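Irker build log, part 2: new pads, new box, same squeak

4 August 2026

Quick one tonight, soldering iron is still warm. Got the hand-held gripper back together and had it down in the toy box on the living room floor.
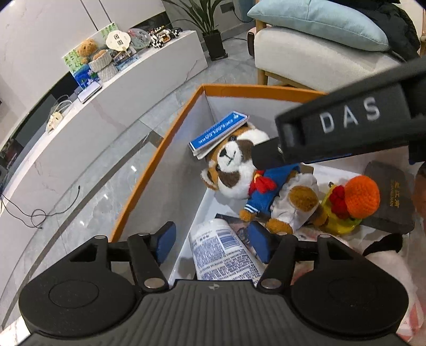
What changed since May

Pads, mostly. Old ones were too stiff and slid right off anything fuzzy. The blue ones give a bit more. Cut them by hand, 17 minutes for the pair, one is slightly crooked, leaving it.

Also pulled all the pivot pins and cleaned them. Way too much grease in there from last time (my fault). Arms move freely now but there's still a squeak near full close. Drives me nuts. Could be the left side? Can't tell, it stops when I put my ear to it.

Picking stuff out of a box

Bench tests were all blocks and tape rolls, so everything looked great. A box full of real junk is diferent. The plush in the sailor top is soft all over, so you can come in sloppy and still get a hold. Flat things are the pain. Booklets, notebooks, anything lying down. Fingers want to skate over the top.

Did 16 tries with the plush before dinner, dropped it twice. Both times I grabbed too near the feet. Go for the middle. Wrote that on the wall calendar, no paper handy.

Crocheted figure I'm being careful with. Yarn and pivot pins, bad mix.

Parts and money

Spare pins from Dornuvix, came fast, one bag short, they're sending it. Pad sheet was the Lacroix stuff, roughly 15 bucks, enough left for another set or two. Skip the thin version, it tears.

Still to do

- find the squeak!!
- recut the crooked pad (ok, maybe not leaving it)
- something grippier right at the tips for flat things
- softer spring, my hand gets tired after a while
- tidy up the cabels by the TV before I trip

Might try the Piller spring kit next if it's in stock. More when the pins show up.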